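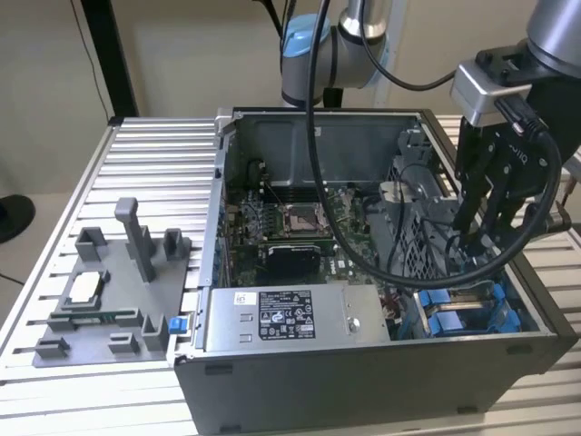

3.2 Condition and layout of the opened towers

All units in the sample were opened in the same position. The tower was laid on its side on the slotted aluminum table, the side panel was taken off, and the interior was left facing up. Figure 3 shows a unit at this stage. The motherboard is in the middle of the case with the CPU socket exposed, and the row of black memory slots runs near its top edge. The gray drive cage stands at the right of the interior. The power supply lies across the front of the case with its label in view.

The position of the power supply matters for the order of work. In the Matana intake, towers with a power supply along one long side of the opening made up the largest group. In this group the supply and the drive cage bound the board on two sides, and a part on the board has to be lifted straight up before it can be moved sideways. Units in which the supply sat in a corner were assigned to a second group and are treated in Section 3.5.

Each tower was given a layout code on opening. The code records the side on which the drive cage stands, the side on which the power supply lies, and whether the socket can be reached with all cables in their original place. Latches and tabs were recorded separately by color, as manufacturers tend to mark the points meant to be touched during service with a color that contrasts with the chassis. In Figure 3 these are the blue drive-bay latches in the lower right corner of the case and the small blue tab at its left edge, near the power supply. Fasteners without such marking were recorded as plain.

3.3 Removal and holding of small parts

Processors and memory modules are the smallest parts recovered whole in this study, and they account for most of the handling damage reported in the Nirero inventory. Two kinds of damage were distinguished. The first occurs at the socket, when a processor is lifted at an angle and touches the retention frame. The second occurs after removal, when the part is put down on a flat surface, slides, and is later picked up by its contacts.

To limit the second kind, loose parts were placed on a fixture plate next to the case. The plate is 3D printed in gray plastic and carries raised holders of several heights, among them a tall post near the center, two square holders of different sizes, and low brackets toward the bottom edge. In Figure 3 a processor with a silver heat spreader sits in a recessed slot on the plate. The green circuit board strip just below it is of the general shape of a memory module. The plate lies to the left of the case, on the side away from the drive cage, so that parts carried to it do not pass over the cage.

A processor was entered in the log as recovered only when it had been seated in its recess. Parts set down elsewhere on the table were entered as displaced, even if they were found undamaged on later inspection. This rule is stricter than the one used at Pititport, where a part counted as recovered once it was clear of the case, and the two sets of results should not be compared directly.

Sockets were inspected after the processor had been taken out. The metal frame and lever were left attached to the board in all cases. Removing them saves no time at the sorting stage and exposes the contact field to dust and to the edges of other boards in the bin. Plastic air shrouds were removed if they covered any part of the socket and were otherwise left in the chassis. Shrouds of clear plastic were sorted apart from black ones.

3.4 Sample and exclusions

The Matana intake comprised 2378 desktop towers, received in mixed pallets from office clearances. Of these, 400 were drawn for opening. Towers with a deformed side panel that could not be released by its own latch were replaced by the next unit on the same pallet, and 25 units were replaced on this ground. A further 40 units had no processor on arrival. They were kept in the sample for the layout coding described in Section 3.2 and left out of the damage counts.

Layout codes and part records were stored in the Esteban format, with one line for each part and one for each colored latch or tab. Labels on power supplies were not transcribed. The regulatory text on them is small, differs between production runs of the same model, and did not help to predict the position of the supply in the case. The intake record was closed on 24 June 2023, and units arriving at Matana in July are outside the scope of this paper.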